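The Swap Hour Is the Best Thing on the Radio

May 25, 2018
By Staff Writer

I bought a canoe from a stranger on the radio last spring, and I haven't shut up about it. My family would like me to. My editor said that if I had to keep talking about it I could at least do it in print, so pull up a chair.

If you've never lived in range of a small AM station, you may not know what a swap show is. People call in and say what they've got, what they want for it, and their phone number, out loud, digits and all. Then they hang up and the next one calls. Some stations call it the trading post or the party line or tradio (I love that word and will not be taking questions). In Skustdale it's just the Swap Hour, and it comes on right after the farm prices.

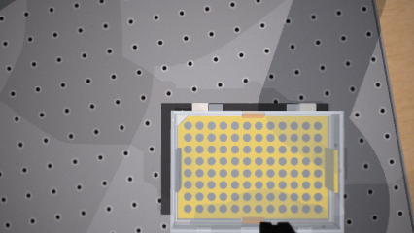

Reading time: six minutes

I moved to Skustdale knowing exactly one thing about it, which was that the rent was cheap. The population sign says 4,000. My first morning there I was driving around looking for a hardware store, the car radio was on scan, and it landed on a woman describing a set of bunk beds. She described them for a long time. The ladder was good. One of the rails had been chewed on, and she wanted to be clear it was a dog and that the dog was no longer living. She wanted $150 for the pair or would trade for hay.

I don't own hay! I didn't need bunk beds! But I pulled into a church parking lot and listened to the whole hour with the engine off, and by the end of it I knew more about my new town than I'd learned about my old one in all the time I lived there. I knew who was downsizing. I knew there'd been a good year for zucchini, since three people in a row were giving it away and the fourth was, I swear, begging.

The format couldn't be simpler. You get on the air, you get to list no more than 3 things, and you say your number twice. No guns, no live animals except poultry, no business advertising. The poultry exception has a history that I've heard told several different ways, and all of them end with a goose in the lobby. The host says "all right, neighbor" when it's time for you to wrap up. If you don't wrap up, the host says it again a little slower, and I've never heard it get to a third time.

What gets me is the talking. An online listing for a used dryer says "dryer, works." A person on the radio with a dryer to sell has to fill the air somehow, so out it comes: they've had it since the first baby, it's loud but it's a friendly kind of loud, they're only selling it on account of moving in with a sister over in Vutport, and the sister has a dryer already, a worse one if you ask them, but it's her house. You find yourself rooting for the dryer. You find yourself a little annoyed at the sister.

I started keeping a notebook in the glove box. Here are some things I have written down, word for word as best I could while parked:

"It's a treadmill. It's got clothes on it now but I'll take those off."

"I'm looking for the lid to a butter dish. I have the dish."

"One wedding dress, never mind the size, you can come and hold it up."

"I'm calling about the fella who had the tires. I'd like him to know I called back."

That last kind of call is my favorite, the call that's meant for exactly one person and goes out to the entire county. Technically it isn't allowed. It happens every week.

So, the canoe. A man came on and said he had a green canoe, sixteen feet, with a patch on the bottom he'd done himself and was proud of. He said he'd used it on the Wetine every summer until his knees quit. Then he stopped for a second and said he'd kind of like it to stay on the same river. That was all the sales pitch there was. I dialed so fast I got the number wrong and ended up having a nice talk with somebody else about gutters.

When I finally got through he asked me two questions. Did I have a way to haul it, and did I know about the sandbar below the bridge? I didn't, on either count. He brought it over himself that evening, tied to the roof with what I'm pretty sure was clothesline, and drew me a map of the sandbar on the back of a feed receipt. I still have the receipt. It's a pretty good map.

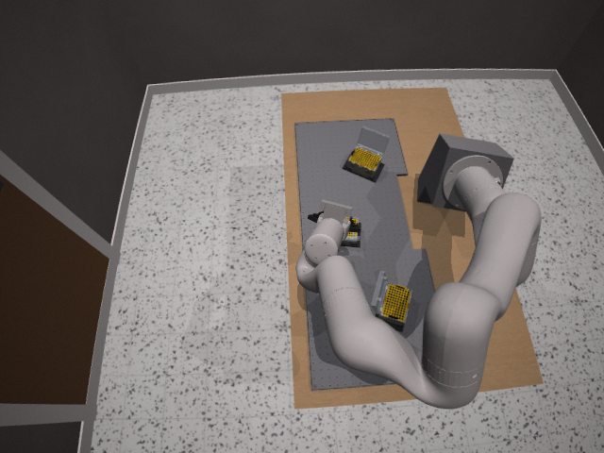 I've paddled that river maybe a dozen times since then, badly, and I always wave at the house when I go by, whether there's anybody at the window or not. A person I'd never have met in any other way sold me a boat and, along with it, a reason to know where he lives. I don't know what you'd call that. I know I never got it from the sites where you click a button and a guy leaves a lamp on his porch.

Now, I don't want to get all misty about it. The Swap Hour has its troubles. Plenty of stations have dropped their shows, and plenty of the stations themselves have gone to syndicated talk or gone silent. Ours came close. Back in November the transmitter quit in an ice storm, and the part it needed cost $3,000, and for nine days there was nothing at that end of the dial but fuzz. I hadn't understood how much people leaned on that hour until it was gone. The bulletin board at Policarpio, the diner on the main road, filled up with index cards inside of a day. By the end of the week they were pinning them to the coat rack. The waitress was reading them out loud over the breakfast rush, without being asked, phone numbers and all (twice!), and the regulars were yelling back with offers.

The money came in, mostly in small bills. There was a pie sale. A set of bunk beds was auctioned off and I've always wondered. When the station came back on, the first caller didn't have a thing to sell. She just wanted to say good morning and hear herself come out of the kitchen radio, and the host let her, even though the feedback about took my ears off.

I've tried to work out why the thing holds up when so much else on the dial hasn't. Part of it must be that it's useful. You do need a butter dish lid from time to time. Part of it is that a lot of the county still has lousy internet, and in some of the hollows north of town it's the radio or it's a long drive. But I know people with perfectly good internet who wouldn't miss it, people who haven't bought a thing off it in years. They have it on while they do the dishes. They know the regulars by voice and talk about them the way you'd talk about characters on a soap. There's a man who's been trying to sell the same pool table for as long as I've lived here, and the price goes up.

I asked at the station whether he really wants to sell it. I got a look.

And there's the trust of it, which took me a while to get used to as a city person. You're giving your phone number to everyone with an antenna. I asked around about that, expecting stories, and the worst I could dig up was a prank involving a whole lot of calls about a free piano. (There was no piano. There's still some bad feeling.) Most people looked at me as if I'd asked whether they worried about saying hello at the post office.

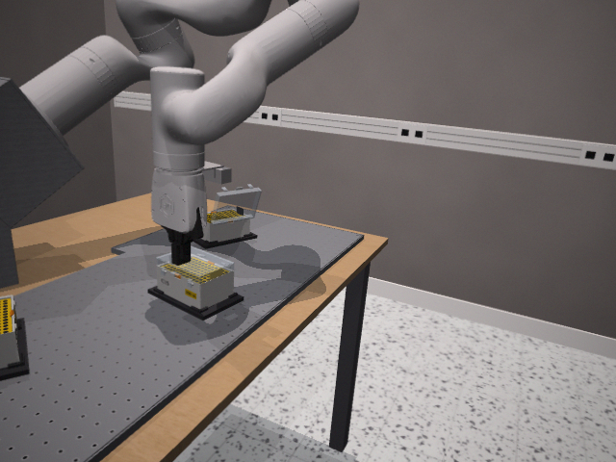
A longtime listener over in Vutport told me she thinks I've got the trust part backwards. She said it isn't that folks here are any more honest than they are anywhere else. It's that if you sell somebody a bad lawn mower on the air, the whole county heard you say it ran fine, and they'll be hearing about it again tomorrow morning. She's sold two lawn mowers that way and said she sharpened the blades on both.

I can't argue with that. I did ask if she'd ever bought anything she regretted, and she thought about it and said bees. I wrote to ask how she got bees past the no-animals rule, and I'm still waiting on an answer.

If you want to try one of these shows, you don't have to move. Next time you're on a long drive, turn off whatever you've got piped in from your phone and go hunting on the AM side in the middle of the morning. Go slow. You'll get preachers and ball scores and a good deal of static. Somewhere in there, if you're lucky, you'll hear a person clear their throat and say they've got a chest freezer. Stay on it for a while. Pull over if you have to.

And if you're ever in range of ours, call in. Keep it to three things. Say the number slow. I'm still looking for a second paddle, I'll trade zucchini, and I'm in most evenings.

150 shares
3 comments

porchlight_annie
We had one of these growing up and my grandmother would shush the whole house for it. She bought a church organ once, sight unseen. It never did fit through the door, so it lived on the porch and we played it there.

vutport_native
The piano thing is NOT over, for the record. I got calls for two weeks. Nice article otherwise.

gravelroad
I have a paddle. It's a little short and somebody painted a duck on it. Will call in tomorrow so it's done right.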